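Bare copper lid on a CPU, leave it or lap it? 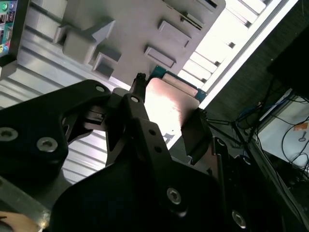

copper plate on the green board, gray tray behind

valamano_cb wrote:
Oct 13, 2018
Looks like a processor with a heat spreader, but I'm used to nickel-plated lids and this one is copper colored. No label came with it. I have 300 grit and up in the drawer. Is it worth sanding flat before I put a cooler on?

stadton2 wrote:
Don't sand anything yet. Lay a razor blade across the lid and hold it up to a lamp. If no light gets under, you're done. Wipe it with alcohol and use it.

Plellar wrote:
Disagree. I lapped 2 of mine last January and temps dropped on both. Start finer than 300 though, that will leave scratches you spend all night taking out.

stadton2 wrote:
Dropped by how much? Mine moved one degree — could have been the fresh paste.

Plellar wrote:
Four on one, less on the other. Same paste as before.

najafi_bench wrote:
Is the plate one piece with the board or glued on? I can't tell from the picture. If it's glued, go easy on the corners. Also bare copper marks easily, so hold it by the sides.

valamano_cb wrote:
Can't see a glue line. I'll try the razor blade tonight and leave the sandpaper in the drawer for now.

Plellar wrote:
Post what you find. I still say lap it.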